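February
By the Penditz College sports analysis project group

Free throws looked like the dullest part of basketball when we picked our topic, and by the second week we were arguing about them at lunch. Our question was simple: do the women's team at Penditz shoot worse from the line late in a game than they do early on? The coaches let us use the score sheets from 13 home and away games, and we typed every attempt into one big spreadsheet (slow work, but we got quick at it!).

In all we logged 253 free throws, and 195 of them went in. That is 77 percent, a lot better than any of us had guessed. The loss at Enache was the odd one out, with nine misses in one night – take that game away and the numbers look even stronger. 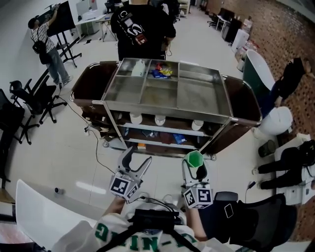 Figure 1. Service cart with a bottle and snack packets in the top tray.

What surprised us most was the fourth quarter. We expected tired legs and short shots, and the percentage hardly moved. The dip came right after halftime, in the first few minutes of the third. We loved finding that, and we checked it twice against the paper sheets from the Humach and Flutalell games before we believed it.

There are limits. The score sheets don't say how long a player had been on the floor, and two starters took a big share of the shots. Next season we want to note minutes played beside each attempt and see whether the third-quarter dip shows up again. The coaches have already asked for a copy of the spreadsheet.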